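Two-finger grippers for PC teardown - worth the money?
Board: Grippers and end effectors

benchrat_oh
Opening this because the Stendine sales rep left my boss a brochure claiming their parallel gripper handles "all common electronics rework." All common. I've been doing desktop tower work with two arms since April and I don't believe a word of it, but I'd like to hear from people who have tried more than one hand on the same job.

My job is memory, CPU and cables, in that order of pain. A stick of RAM is a flat thing with two flat sides and anybody's gripper can hold it. Seating it is another matter. Cables I've mostly given up on. The tower lies flat on a ribbed aluminum table with the open side up, and parts go in a gray plastic fixture tray off to the left.
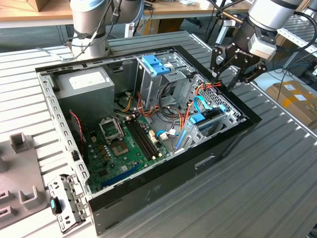

Right arm with the Robotiq two-finger, over the power cables by the drive cage.

What I want to know is whether a parallel jaw does any better in there. The jointed fingers swing in an arc, so the tips change height as they close, and I have to correct for it every time I change the width. The brochure makes a big deal of that. Fine. It doesn't say how wide the body is, and the body is what hits the drive cage.

torque_and_tea
We had the Stendine on loan for 2 weeks. It closes straight, I'll give them that. The body was too fat to get down between a power supply and the side of the case, so we went back to what we had. If you only ever pick from a tray you'll like it.

Sherif Hajji
I'd push back a little. You can get thinner fingertips for pretty much any of these hands, and with long tips the body stays up out of the case. We printed ours. 20 tries before we got a pair that didn't flex, but we got there.

benchrat_oh
Long tips flex, though. That's my whole complaint. Push straight down on a memory stick with long skinny fingers and the stick leans, then the controller sees a force and stops, and you've got one end in and one end out. What did you print them from?

Sherif Hajji
Nylon with fiber in it. And I don't seat with the fingertips closed on the stick. I place it, let go, close the hand and press down with the knuckles, one end and then the other.

benchrat_oh
OK, that I will try. Still not convinced it's a reason to buy anything.

torque_and_tea
Before you spend 2000 on a hand, what's your camera doing? Half the "bad gripper" posts on this board are bad views. With ours mounted straight overhead we couldn't tell how deep anything was.

benchrat_oh
Fixed, looking down at an angle. I can read the layout well enough - socket with its frame up, the long RAM slots running diagonally, the blue PCIe slot near the bottom edge of the board. Wires are where it falls apart. Orange, yellow, red and black all looped together between the cage and the board, and the software wants to call that one object. 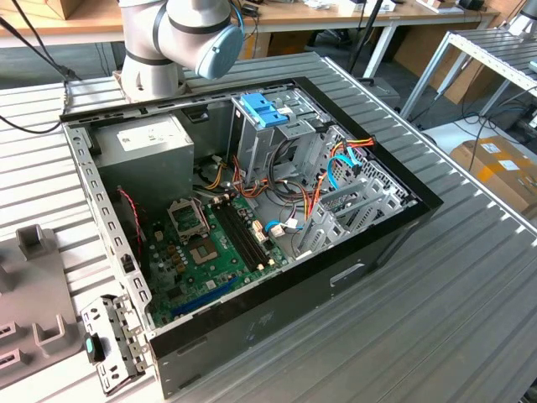
Natalina Bassi
Then a second fixed view won't save you. I'd put a small camera on the wrist and keep the fixed one for the rough approach. We run a Brisstead wrist unit and it's fine up close, useless past arm's length.

benchrat_oh
Doesn't a wrist camera make the body problem worse? Now there's a lump on the side of the thing that already hits the cage.

Natalina Bassi
Yes, a bit. Mount it on the side away from the cage and plan your approach so it stays there. You lose some wrist rotation.

torque_and_tea
I disagree with the wrist camera for cables. The fingers block the view right when you need it. We pulled ours off after 10 days.

Natalina Bassi
Then it was mounted too low.

torque_and_tea
Or the idea is bad.

benchrat_oh
Going to try the knuckle press with the hand I already have and leave the camera alone for now. The Stendine brochure can stay in the drawer. If anybody has finger drawings they'd share, I'd take them - the shorter the better.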